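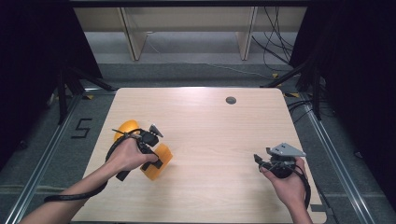
I have been meaning to write about my grandmother's recipe box for months now, and every time I sit down to do it I end up reading the cards instead (and then I'm hungry, and then it's dinner time, and the post doesn't get written). So today I made coffee first, put the box on the other side of the room, and promised myself a look at it only when I'd finished.

It came to me in January, when my aunt moved out of the big house in Terncombe. She handed it over wrapped in a bath towel and said, "You're the only one who'll bother reading these." It's a green tin thing with a hinge that complains, and it is stuffed so full that you have to pull out a fistful of cards to get at any single one. I did sit down and count them that first week, in my bathrobe, with the cat helping. There are 376! I had guessed 90.

Now, Grandma was not a woman who measured. Her soda bread card says "flour, enough" and then "milk till it looks right," and at the bottom, underlined twice, "NOT LIKE FIONNUALA'S." Fionnuala Lenihan lived across the road from her for most of their lives and they were the best of friends, so I can only suppose there was an incident. I asked my aunt about it and she laughed so hard she had to put the phone down, and then she wouldn't tell me.

Some of the cards aren't recipes at all. There's a bus timetable, a knitting pattern for a baby's hat with the last few rows missing, and a note that just says "Ask Niamh about the plums." I would dearly love to know about the plums. If there are any Raffertys reading this, please write to me!

What I've been doing is cooking one card each Sunday. I skipped anything with tongue in it, and I'm not sorry. The barley soup was lovely, the sort of thing you want when you've got a cold coming on, and it was even better on Monday. The potato cakes took me 3 tries because her "small spoon" of salt must have been a very small spoon indeed. The marmalade pudding I burned on the bottom, but I scraped the top off and had it with cream in front of the television and it was still the best thing I ate all summer.

My neighbor Omid has been getting the extras, and he's started leaving things on my porch in return. Last week it was a jar of his mother's pickled turnips, bright pink, with the instructions written on the lid in marker. I copied them out onto a fresh card and put it in the box, right behind the soda bread. It took some shoving.

Next Sunday is apple cake. The card says "hot oven, but not too hot," so wish me luck, and if you know what temperature that is, the comments are open.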